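06/01/2019

Bath toys, continued. Coffee first, then straight back to the bench, since I promised Shona Strachan I'd have something readable for her before she starts on the fall order in September. So this is mostly for her, and for Finlay if he ever opens the notebook (hi Finlay).

Where we'd left it: the Folico ducks came in, the Leckie ducks came in, and they don't behave the same in the tub even though on the shelf you'd swear they were cousins. The Leckie ones bob upright every time. You can shove them under, let go, and up they pop looking pleased with themselves. The Folico ones are moodier. A good number of them settle over on one side and stay there, and a duck that floats on its side looks like a dead duck, which is a hard sell to a three-year-old.

Donnie Dunbar's theory is that it's all in the base. He cut two of them in half this morning with the long bread knife (Donnie, please wash it, it had yellow crumbs on it at lunch) and laid the halves out on newspaper for me. The Leckie has a nice thick floor, you can feel it between finger and thumb. The Folico is the same thickness pretty much all the way around, and then the head is heavy for its size, so of course it wants to go over. I weighed the halves on the kitchen scale but the kitchen scale jumps, so I'm not writing the numbers down. I'll borrow the good one from Archie tomorrow.

Things I tried on the Folico ducks, in the order I tried them:

A blob of hot glue inside the base, pushed in through the hole with the long nozzle. Works okay for sitting up but it went in crooked on the first one and then it leaned the other way, which made me laugh out loud all by myself.

A steel washer glued over the hole. Sits up beautifully! But no. Washers come off, and kids put things in their mouths. I only did it to see how much weight it wanted.

Plugging the hole so it can't take on water. This made less difference on day one than I'd hoped, but I think it matters a lot over time, see below.

The water thing is the one that's bugging me. A duck with a hole drinks a little every bath and never really empties out. Blair Yule brought in the one from her own bathroom and we cut that open too and, well, I won't describe it, but we both washed our hands twice. I'd like us to go sealed across the whole range. No squeaker then, and I know Archie Farquharson loves the squeaker, he's going to make his sad face at me across the table. Fine. I can take it. 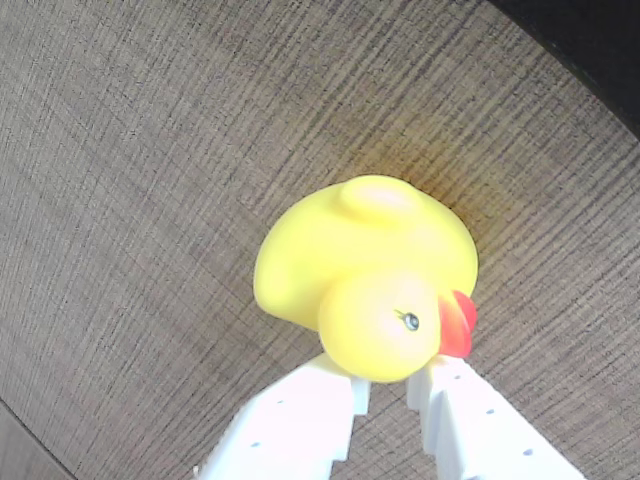

Sealed also helps with the paint, now that I think about it. When you squeeze a squeaky duck over and over, the wall flexes and the paint flexes with it and that's where the little cracks start. I squeezed one of the old Maner samples 500 times while listening to the radio (my thumb is not speaking to me) and the color on the beak had started to craze along the edge. Eyes were fine. Eyes are such a tiny dot that I guess there's nothing there to crack. A sealed one you can't squash nearly as far, so the paint gets an easier life.

Paint rub notes, while I'm on it. Damp cotton cloth, bit of baby shampoo, moderate pressure, back and forth. The Leckie beak gave me a faint orange smudge on the cloth pretty quickly. The Folico beak gave me nothing at all, and I went at it for ages. So annoyingly the duck that won't sit up has the better paint job. I'd love to just tell Folico to keep the paint and copy the other guy's bottom, and maybe Shona can say that in a way that sounds professional.

Finlay Paterson stuck his head in after lunch and asked why we don't just make the head smaller. I said because then it's a chicken. He thought about that for a while and went away, but he came back with a sketch, and I have to admit it's pretty good: same head, only moved back a touch so it sits over the middle of the body. Taped it to the inside cover. The mold change would be real money though and I don't want to ask for it until we've tried the cheap fix.

The cheap fix being a thicker floor, which according to Donnie only means pouring a bit more in and letting it sit longer before they turn it. He used to do this for a living so I believe him. Slower per duck, obviously. On an order of roughly 4,000 that might add up, so Shona, that's a question for them and I don't have the answer.

Still to do:

Borrow scale from Archie. Bring cookies.
Weigh whole ducks before and after a long soak, both makers, hole and plugged.
Hot water test, for the folks who run a bath like soup. Want to see if the base goes soft.
Ask Trosolance if their clear plug comes in a smaller size. The one they sent falls right through.
Rub test again on the backs and tails, I only did beaks.
New bread knife for the kitchen. Donnie's paying.

Tub is drained and the towels are on the radiator. I left two of the glued ones floating in the bucket by the sink overnight, please don't tip it out, Blair, I mean you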